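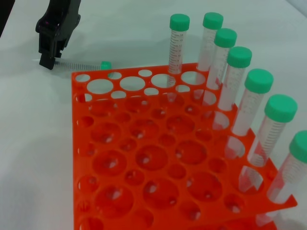 Filed under: Bench Notes / Natural Dyes

March 2025

Back to the madder after far too long away from it, and I have to say it was lovely to have the smell of the stuff in the workshop again, that earthy, slightly sweet smell, like a root cellar where somebody once spilled tea. Idalina says it smells like a wet dog. We have agreed to differ.

The question I wanted to settle this week is the one Maribel raised after the Callau shawls came out so brown. She thinks it was the heat. I thought it was the water. We got a new filter on the workshop tap over the winter and I had a feeling (no more than a feeling, I admit) that we had been filtering out exactly the calcium that madder likes. So I set up a row of small samples, all from the same skein of the Stirby two-ply, and tried to change only one thing at a time, which is harder than it sounds when people keep coming in to ask where the good scissors are.

Scouring first. A long gentle soak with a little soda ash and the neutral soap, then two rinses. The Stirby always looks clean and never is. The first water went the color of weak coffee, and I was glad I hadn't skipped it. If anyone reading this is tempted to skip it, please don't, I did so in May two years ago and the whole batch came out blotchy as a map.

Mordant was alum at my usual strength, brought up slowly over an hour and then left in the pot overnight with the lid on. I did the whole skein together so that I couldn't be accused of favoring one sample over another. Then cut it up and tied each piece with knots, one knot for the first bath, two for the second and so on. Paper tags have let me down before and will again.

The madder is from the Calado sack, lot 483, ground fairly coarse. I weighed it out dry and let it steep in warm water before anything else went near it. The baths were:

One knot: filtered tap water, kept low the whole time.
Two knots: filtered tap water, allowed to get hot, nearly simmering for the last part.
Three knots: filtered tap water with a pinch of chalk, kept low.
Four knots: filtered tap water with a pinch of chalk, allowed to get hot.
Five knots: rainwater from Teresa's barrel, kept low, just out of curiosity.

Well, Maribel and I are both right, and she was very gracious about it. One knot is a soft, rather sleepy coral. Two knots is brick, going toward brown, and if you hold it next to a scrap of the Callau shawls they are cousins at the very least. Three knots is the one I'm in love with. It's a real, singing orange-red, warm all the way through, and it didn't shift when I rinsed it. Four knots is redder than two but has that same tired look underneath. Five knots is pale and peachy, and Teresa wants it for baby things, so I've promised her a proper skein of it when there's time.

So the heat spoils it and the chalk helps it, and for the Indum order I'd like to do both things properly – keep it low and add the chalk. That is 3000 grams of yarn in all, and I don't think the big pot heats evenly enough to do it in one go. Lourenço measured it last year and found the bottom quite a bit hotter than the top, even with stirring. I'd rather do several smaller lots and put up with a bit of variation between them. They can be alternated in the knitting, and Sofia says the Indum people like a bit of life in the color anyway.

I also saved the three-knot bath and put a second small piece in it after the first came out. Still plenty of color left, more of an apricot. It seems wasteful to pour that away and I'd like to talk about what we could do with the exhaust baths from the big order. Cushion yarn, perhaps? Idalina has been asking for something cheerful for the market table.

Light test: strips of all five are on the card in the south window, half covered with foil. Please don't move the card, even if it's in the way of the geranium. The geranium can move.

Still to do. Order more alum, as we are down to the last 779 grams and the Indum lots will eat that up quickly. Ask Lourenço whether the old thermometer can be trusted, it read a good bit lower than the new one and I went with the new one. Find the lid of the medium pot. Write up the chalk amounts on the wall sheet for Maribel, who has very kindly offered to run the first lot with me.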